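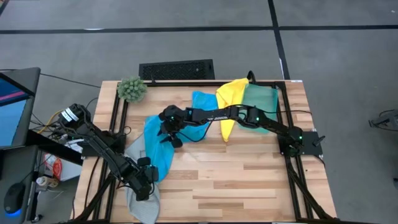
Vale a pena ir ao dia aberto de uma fábrica de têxteis para casa se não se trabalha no ramo?
Para quem gosta de tecidos, vale, e bastante: vê-se o processo quase todo, mexe-se em tudo o que deixam mexer e há uma venda de fins de série no final que, só por si, já justificava a viagem. Quem vai à espera de um museu com painéis bonitos é capaz de ficar desiludido.

Posto isto, vamos à visita à Lirance, que andava a prometer-vos desde março!

Saímos de casa às sete da manhã, com o termo do café e duas sandes de omelete, e ainda assim chegámos em cima da hora. A culpa foi minha, que insisti em ir pela estrada nacional (mais bonita, dizia eu) e apanhámos uma fila de camiões até à rotunda de Bravport. O sítio é uma zona industrial como tantas outras, com armazéns dos dois lados e um café na esquina onde servem uns pastéis de massa tenra que recomendo muito. A entrada da fábrica fica nas traseiras. Demos duas voltas ao quarteirão até perceber isso.

Na recepção deram-nos um autocolante, uma touca para o cabelo e uns tampões para os ouvidos. Eu meti os tampões no bolso, toda confiante, e cinco minutos depois andava à procura deles no fundo do casaco. A sala dos teares faz um barulho que se sente nos dentes! Não se consegue conversar, por isso a guia explicava tudo antes, no corredor, e lá dentro limitava-se a apontar. Funcionou melhor do que eu esperava.

A visita começa no armazém do fio, que cheira a algodão cru e um bocadinho a óleo. As bobines chegam em cones e ficam ali uns dias a descansar, por causa da humidade do ar, antes de irem para a urdideira. Esta parte foi a minha preferida. Centenas de fios esticados, todos paralelos, a entrar num cilindro enorme - fiquei ali especada e o grupo teve de esperar por mim. Éramos some trinta pessoas? Não, menos, mas ocupávamos bem o corredor.

Depois veio a tinturaria. Só pudemos entrar até à linha amarela pintada no chão, o que foi pena, mas deu para espreitar as cubas e sentir o calor. Explicaram-nos que o azul é a cor que dá mais trabalho a acertar de um lote para o outro e que por isso guardam uma amostra de cada tingimento numa pasta. Neste momento a pasta vai em 203 tons, entre lisos e mesclas, e deixaram-nos folheá-la. Eu queria levar metade para casa. Há lá um amarelo mostarda, quase no fim, que ficava lindo numas cortinas de cozinha.

Nos acabamentos vimos a máquina de amaciar e a mesa da revista, onde o tecido passa devagar sobre uma luz e se marcam os defeitos com um fiozinho encarnado. Eu não vi um único defeito. A senhora da mesa viu três enquanto eu procurava o primeiro.

A meio da manhã houve pausa para café no refeitório, com bolo de laranja (seco, desculpem) e uma pequena exposição da Van Rooij, que tem ali uma banca de linhos para cortinados. Bonitos, caros, e com uma queda que só o linho bom tem. Pedi um catálogo e já o li duas vezes. Ao lado estava a gama Genano, de panos de cozinha e toalhas de chá, essa sim ao alcance da minha carteira. Gostei sobretudo da trama em favo, que seca bem a loiça e não larga pêlo nos copos.

E a venda! Abre ao meio-dia e convém estar lá antes, porque os cestos dos retalhos desaparecem num instante. Trouxe duas toalhas de mesa com a bainha torta, que endireito em meia hora de máquina, e um saco de panos a peso. No total gastei 30 euros, e tinha jurado que eram quinze.

Algumas notas práticas para quem quiser ir à próxima. A inscrição faz-se por telefone e as vagas da manhã esgotam primeiro. Levem sapatos fechados, que de sandálias não passam da recepção. Fotografias só fora da tinturaria. Há multibanco na venda, mas no dia em que fomos o terminal estava cheio de manias e quem tinha notas despachou-se mais depressa. Para carrinhos de bebé é complicado, há escadas entre o armazém e a urdideira e não vi elevador.

No regresso parámos outra vez no café da esquina, já sem pastéis de massa tenra. Fica aqui a receita das bainhas para o próximo texto, que houve quem pedisse nos comentários e eu ainda não tive tempo de tirar as medidas às toalhas.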